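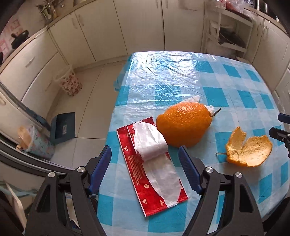
Table waste

Table waste is the small refuse left on an eating surface after a snack or light meal. It consists mainly of fruit peel, torn wrappers, used paper tissues and crumbs. It is distinguished from plate waste, meaning uneaten food left on crockery, and from preparation waste, produced at the worktop or sink before a meal.

Composition

Citrus peel forms a large share of table waste in households where oranges are eaten by hand. The peel has two layers: the coloured outer skin, or zest, which contains the oil glands, and the white inner pith. Peel taken off in large pieces keeps the curve of the fruit and forms a shallow cup. The stem may stay attached to one of the pieces.

Snack wrappers are commonly made of plastic film, sometimes with a metallised layer, and sealed at both ends with a serrated edge. An opened wrapper is light and easily blown or brushed from the table. Paper tissues are often left with it, crumpled or pulled into thin sheets, and tend to cling to peel that is still moist.

Surface protection

A cloth used for daily meals may be covered with a clear plastic sheet. The sheet keeps juice and oil off the fabric and can be wiped in place. Thin sheeting creases readily, and crumbs gather in the folds – for this reason it is smoothed from the centre outwards before wiping.
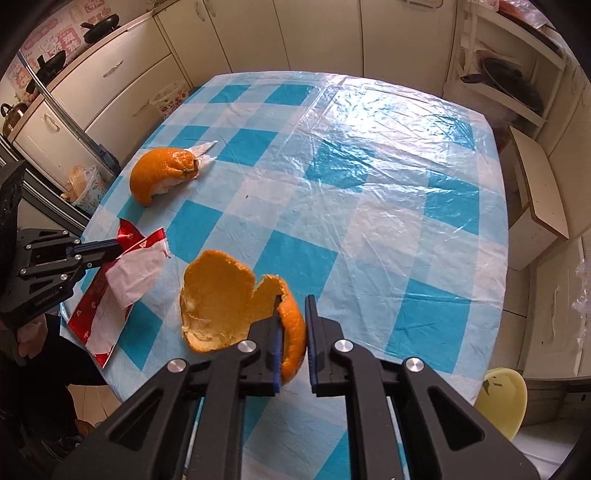
Clearing

Solid pieces are lifted first, by hand or with tongs, and the surface is wiped last. Large peel is picked up by its rim with the hollow side up, so that smaller scraps can be carried inside it. Tissues may be tucked into an open wrapper and removed with it, although they must be parted again where waste is sorted.

The Virska household survey, published on May 29, 2022, recorded 1,988 clearings in 40 kitchens. It listed two usual methods: carrying waste to the bin in one load, and bringing a small bin to the table. The second was more common in December, when more citrus was eaten.

Disposal

Peel is accepted in most food waste collections and can be composted, preferably cut into small pieces. Film wrappers are placed in general waste unless a separate film collection exists. Used tissues are not suitable for paper recycling – the fibres are short and often soiled.

See also

Food waste
Kitchen bin
Oilcloth
Zest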